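Kitting out the packing bench, part two

So the second arm is on order paperwork no more, it's bolted down and I've got the invoices spread all over the kitchen to prove it. A few of you asked in November what this lot would really cost, so let's have a proper look.

The arms ate most of the budget, no surprise there. It was the little things that got me! Brackets and rails from Hekura came to £629 (I'd pencilled in half that), the cables were £78, and then another £71 went on a floor mat, which I hadn't put on the list at all. Nhàn Mạch over at the Flisuscombe workshop had warned me to price the frame before anything else. Did I listen? I did not.

The table I'd still buy again tomorrow. Butcher block, heavy, lovely to lean on while you're swearing at a cable. I looked at a steel one from Jerkwood, but the delivery was £79 on its own, so no thanks.

The job we're planning around is small boxes and a wooden tray with a handle at each end, one arm either side. If I were starting over I'd settle on the tray size first and buy everything else to suit. 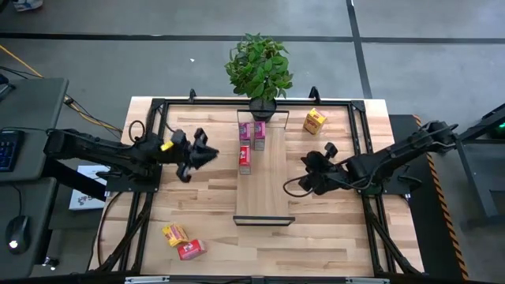
What's left to buy

Spare gripper fingers, a second tray so one can be filled while the other's away, and some decent cable clips (please, before I lose my mind). I'm getting a quote from Bùi for the fingers and I'll post it when it lands.

Comments

Marrow_Jim: Did the £629 include the corner brackets or were those extra?

Tilly: Go for the clips first. Ours snagged twice in a month before we bothered.

Marrow_Jim: Never mind, found it in part one.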